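Call for Participants: Study on Shared Meals and Daily Routine in Later Life

Plirnness Institute for Community Health, Balanberg

The Plirnness Institute invites adults aged 65 and over to take part in a study of eating habits and social contact. The study is being carried out in Balanberg and in the neighboring district of Skerkholm, with funding from the Van den Broek Foundation. Enrollment opens in March and will remain open until all places have been filled.

Purpose of the study

Many older residents eat most of their meals alone. Earlier surveys in the region asked what people eat and how much they spend on food, but gave little attention to who is at the table and how long a meal lasts. The present study will record these details over a period of several weeks and compare them with participants' own reports of sleep, appetite and mood. The findings will be used in planning meal services in both districts.

Who may take part

The Institute is seeking 223 participants. Applicants must live in Balanberg or Skerkholm, must be 65 or older on the day of enrollment, and must prepare or choose at least one meal a day for themselves. Applicants may live alone or with others. Couples may apply together, but each person must complete a separate form.

Residents of nursing facilities are not eligible for this study. Persons who are following a diet ordered by a physician may apply, provided that the diet has not changed during the past 90 days. Applicants who are unsure whether they qualify are asked to contact the study office before completing the form.

What participation involves

Each participant will attend two interviews, one at the beginning of the study and one at the end. An interview takes around 90 minutes, including a short break. Between the interviews, participants will keep a meal diary, noting the time of each meal, what was eaten, and whether anyone else was present. Diaries are available on paper, in large print, or by telephone with a member of the study staff.

Participants are not asked to change what they eat. No blood samples are taken, and no medicines or supplements are given.

Payment and travel

Participants receive a payment after each interview and a further payment when the diary is returned. Bus fares within the two districts are reimbursed in full. Those who cannot travel may ask to be interviewed at home.

Privacy

All answers are confidential. Names and addresses are stored separately from interview records and will not appear in any report. Participants may withdraw at any time without giving a reason, and may ask that their records be deleted.

How to apply

Application forms are available at the Institute's front desk and at the Skerkholm public library. Completed forms may be returned in person or sent to Plirnness Institute, P.O. Box 3940, Balanberg. Applicants will receive a written reply.

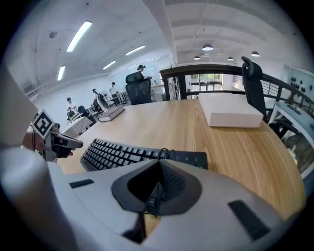 Forms that arrive after all places have been filled will be kept on a waiting list, unless the applicant requests otherwise.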